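Section 6: Setting up the table demonstration for visitors

Read this section before an open day at Girkitham or any off-site visit to Nornby. It covers the two-arm table cell with the place setting task. It does not cover the conveyor, and it assumes the cell has been commissioned as in Section 3.

A word on expectations first. The Zeltier brochure says the cell "lays a table like a person would". It does not, and please don't repeat the line to visitors. The cell handles a few known objects on a known surface under lighting we control. Visitors who were told to expect a waiter go home cross, and the ones who know a bit about robots stop believing anything else you say.

6.1 Before the doors open

1. Switch on the controller and leave both arms at rest for 20 minutes. The manual from Zeltier says this isn't needed. Our grip positions drift without it, so do it.

2. Wipe the tabletop with a dry cloth. No polish. A shiny patch confuses the wrist camera more than a crumb does.

3. Put the visitor barrier 600 mm from the outside of the metal frame, on all open sides. Tape on the floor does not count as a barrier.

4. Check that the cables above both arms hang free through the full range of movement. Move each arm by hand, brakes released, one at a time.

5. Press each emergency stop in turn and confirm that both arms halt. Reset. Enter the result in the log, including failures that cleared on the second press.

Caution: Do not reach inside the frame while either arm is enabled, even if it is standing still. An arm waiting for its next command looks exactly like an arm that is switched off.

6.2 Laying out the objects

6. Lay the striped napkin flat. Press out any folds with your hand. The fingers will catch a raised edge, and the bowl goes with it.

7. Stand the white bowl on the napkin.

8. Place the spoon beside the napkin on the bare black surface, handle pointing away from the cloth. Use the ceramic spoon supplied in the kit. The canteen ones are thinner and the fingers close past them.

9. Bring up the wrist camera view on the operator's screen and compare it with Figure 6-1. The spoon must be in plain sight to the left of the near gripper's fingertips. It does not matter if a finger hides part of the bowl.

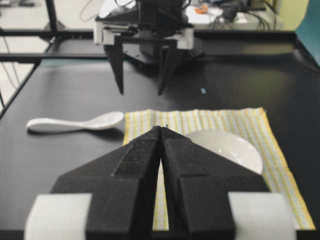 Figure 6-1. Wrist camera view, near arm. Spoon to the left, bowl partly behind the right finger, far gripper over the table with its fingers pointing down.

10. If the spoon is hidden, move the spoon. Do not move the camera. Moving the camera means doing the calibration again, and you won't have time.

Note: The view shows a good deal of the room beyond the table. The Harries installation sheet claims that background clutter has no effect. We have not found this to be true of people walking about in bright clothing, so keep visitors on the operator's side.

6.3 Running the demonstration

11. Select program 153 and set the speed to 400. The scale has no unit printed on it and we have never had a straight answer about what it measures. Higher settings look better from the back of the room and drop more spoons.

12. Tell visitors what is about to be attempted, then press Start. Say "attempted".

13. Let the program finish on its own. If an object is dropped, leave it where it is until the cycle ends. Then disable both arms, wait for the lamp to go out and reset the table by hand.

14. Run the cycle no more than three times per group. If all three fail, say so, and go on to the questions. Do not switch to the recorded video without telling people it is a recording. This was done at Nornby in September and a visitor noticed the clock.

Caution: Visitors may not hand objects to the robot. The "handover mode" described in the brochure is not enabled on this cell and has not been assessed.

6.4 Questions you will be asked

Is it learning while we watch? No. Nothing is updated during a demonstration.

Can it do another bowl? Possibly. Offer to try it only if the bowl is light and unbreakable and the group has time. Record the result either way.

How often does it work? Give the figure from the log for the current month, with the failures in. Do not quote the brochure figure, which was measured on a cell with different fingers.

6.5 Closing down

15. Park both arms using the Park button. Do not cut the power to park them.

16. Return the spoon, bowl and napkin to the kit box and check the bowl's rim for chips. Replace a chipped bowl before the next visit.

17. Complete the log. "Went well" is not an entry.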